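Kallunix Two-Robot Cell: Set-Up Guide
Section 4. Good practice for shared handling
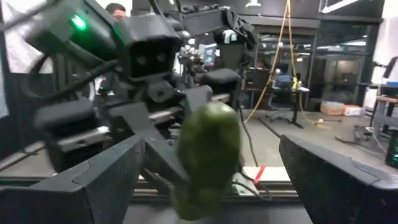 Shared handling is the best part of owning a pair, and a few steady habits will keep it fun for everyone nearby! Start with soft, light items and stay with them until the pair works well at low speed. A bell pepper like the one between the fingers is a great first choice: it's lumpy enough to make you think about grip, and cheap to replace.

Before each session

1. Mark a floor line 900 mm out from the table on all open sides.
2. Check that both stop buttons work. Press each one, then reset.
3. Move cables clear of both arms' reach, including any that trail over the tabletop.
4. Load grip profile 321 (soft produce) on both robots.
5. Say "arms live" out loud and wait for an answer before you enable motion.

During the session

6. Keep speed at level 2 until you've had a full run with no drops.
7. Let the receiving gripper report a firm hold before the giving gripper opens.

CAUTION: Never reach in to save a falling item. Let it drop, press stop, then pick it up.

Note: Pulto grippers and Kuson grippers close at different rates. If you mix them, run the timing check on page 54 first.

Got a floor layout you love? Send it to Sándor Hegyi at Bodnár support. He reads them all, and the best ones go into the June update.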